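Hi Yoshinori,

Quick July update on the Damden trial, the hand-held gripper kit we're paying Brotik for with your grant. Short version: I like it a lot more than I thought I would! We've had it out of the box for 16 sessions now, and the finger pads still look fine to me (the ribbed faces were my big worry, going in).

Four people have been trained on it so far, and it took each of them less than 30 minutes to get comfortable. The trigger is stiff for smaller hands, though. I've asked Brotik if they sell a lighter spring and they're checking.

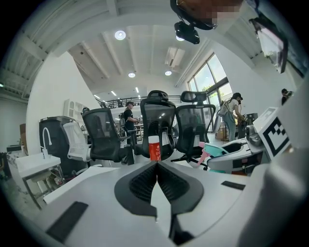

Small red bottle just past the tip of the V-shaped finger pad, with a second gripper at right.

Bottles are going well. We've recorded 400 pickups with them, and I'd say the software side is the weaker half of the package. Exports are slow, and twice the app lost my session names, so I'm keeping a paper list (sigh). Chaiyaporn's kit handled that part better when we tried the demo, but it costs more and the grip felt clumsy.

Next up is soft packaging, then cups. I'd like to hold off on the renewal until Brotik answers about the exports. Could you let me know if the money can wait until the fall?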